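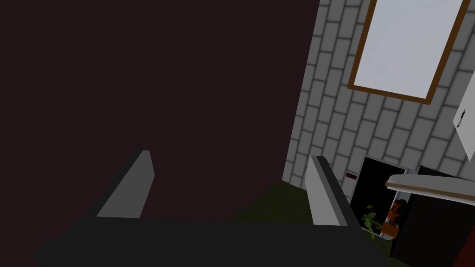

On Monday the robot began run 3369 in the kitchen that existed only in the computer. The team at Skustach called the method Fama. After each failed run, the robot wrote one line to itself and read it before the next.

"Go slower near the counter," it had written 800 times.

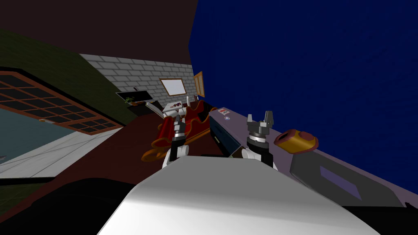

At run 2000 the lines had become longer. One asked if the gold cup was tired. I showed it to my chief, who told me to put it in the table under "other". I have put it there, and I started a second table.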